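Lecomte Slatted Wastebasket, Oval, Cream
Furnishings and Equipment: Waste and Recycling
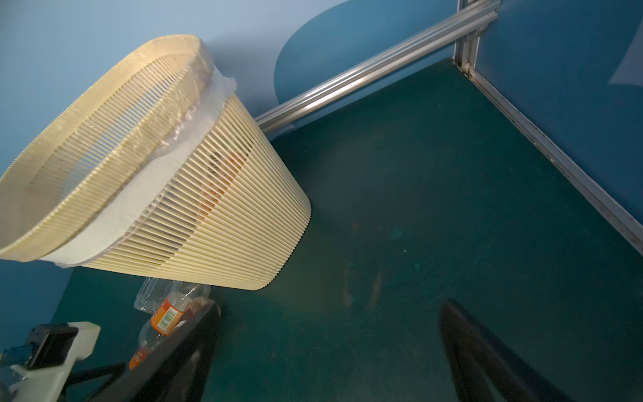 The Lecomte oval wastebasket is the standard desk-side and classroom receptacle supplied through the Brivuscombe equipment catalog. It is intended for dry, everyday waste in offices, reading rooms, activity rooms and reception areas. Departments may order it singly or in cartons of five.

Construction

The body is molded plastic in closely spaced horizontal slats, tapering from a wide oval opening to a narrower base. A flat, solid rim runs around the top and serves as the handhold when the basket is lifted or carried. The slatted wall keeps the basket light and allows air to pass. Liquids will not be contained without a liner, and a liner should be in place at all times.

The oval shape fits between a desk pedestal and a wall where a round basket of the same capacity would project into the walkway. Baskets nest for storage once liners have been removed.

Specification

Color: cream
Shape: oval, tapered
Capacity: 16 liters
Material: plastic
Carton quantity: 5
Guarantee: 2 years from delivery

Liners

Use the Culen clear liner, supplied in rolls of 60. The clear liner is preferred to black or white because staff can check the contents before the basket is emptied. The top of the liner should be folded down over the rim on all sides, with any spare material gathered at one end. Liners with drawstrings are not recommended for this model, as the cord tends to catch in the slats.

A basket that contains only a few items may be left until the next scheduled round. Food waste is to be removed the same day.

Cleaning and care

The rim is handled more than any other part and shows marks first. Wipe it with a damp cloth and mild detergent when the liner is changed. For the slats, use a soft brush and warm water, working along the gaps, then rinse and stand the basket upside down to drain. Do not use scouring pads or solvent cleaners, which will dull the surface. Bleach may be used in diluted form only.

Baskets with cracked or missing slats should be withdrawn, as broken edges will tear the liner. Individual slats cannot be replaced.

Placement

Place the basket on a level floor, clear of door swings and heaters. It has no lid and must not be used for glass, batteries, sharps or smoking materials. The Menard lidded bin, listed separately, is the correct choice for kitchens and washrooms.

Ordering

Orders are accepted from budget holders on the usual requisition form. Deliveries to the main building are made before noon. Requests for more than one carton should be sent to Josphat Langat in Supplies, who will confirm the delivery date. Questions on cleaning products may be addressed to Dénes Szalai in Building Services.

Colors other than cream are not held in stock. The price list is next revised in October.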